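Lestska Archive, Prop Identification Workshop
Notebook entry, September 2022
Subject: Long guns and sidearms in the film "Riviere"
Entered by: Stuart Hulme

Purpose

This entry records the second pass over the feature "Riviere" for the purpose of identifying the firearms carried by the principal cast. The first pass was made from a worn distribution copy and left several entries marked uncertain. The present pass was made from the restored copy supplied by Amlow, which runs 127 minutes.

Method

The film was viewed once without stopping and then reel by reel. Each appearance of a firearm was logged by reel and scene, with the name of the character holding it. Close shots were compared with the reference binders. Where the restored copy differs from the earlier one, the restored copy has been followed. Timings in the old log should no longer be used; the earlier copy ran slightly fast.

Flintlock pistols

The brace of pistols worn by the captain in the river crossing is a matched pair with brass butt caps. The first log listed them as two separate models. The error came from the tavern scene, in which one pistol is carried with its ramrod missing and the fore-end looks shorter than it is. Both entries have been merged under a single heading.

The pistol on the magistrate's desk is a different piece and is never fired. The cock is down in every shot, and the frizzen appears to be fixed in place. It has been entered as a non-firing replica, pending a reply from the Catari rental house.

Muskets

Most of the garrison carries long muskets of one pattern. The Catari ledger shows 36 rented to the production, all under lot 447. Soldiers in the rear ranks during the siege carry pieces with no visible lock detail, and these have been logged as rubber castings. Colleagues who disagree should consult reel four, where one of them bends when its bearer climbs the ladder.

The sergeant's musket has a replacement sling swivel and can be followed through the whole film by that mark. It passes to the younger brother after the siege, although the script gives him a new weapon at that point.
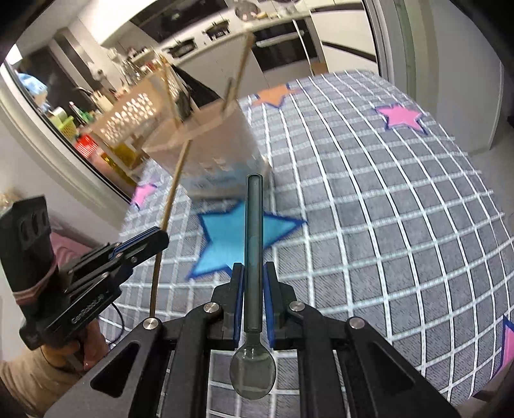

Open questions

The carbine in the stable scene remains unidentified. The lock plate is in shadow throughout, and the barrel bands do not match any binder entry. The stock resembles the one in the carriage ambush, but the patch box is on the wrong side unless the shot was reversed in printing. The buttons on the rider's coat support a reversed shot. A still from the original negative would settle the matter, and a request has been sent to Amlow.

The percussion pistol seen in the final duel is out of period by several decades. It should be entered under its correct type with a note on the anachronism. The earlier log called it a flintlock on the basis of the dialogue, and that wording is to be removed.

Corrections to the main page

Replace the running time. Merge the two pistol headings. Move the magistrate's pistol to the replica section. Add the sling swivel note to the musket entry. Leave the carbine heading in place with the label "unidentified" and do not add a proposed maker.

Screen captures from the old copy may stay until new ones have been prepared, with the exception of the duel capture, which is mislabeled and should come down now.

The Catari ledger is due back in December and is kept in the flat drawer under the binders. Pages must be copied on the overhead stand, as the spine will not take the glass.

S. Hulme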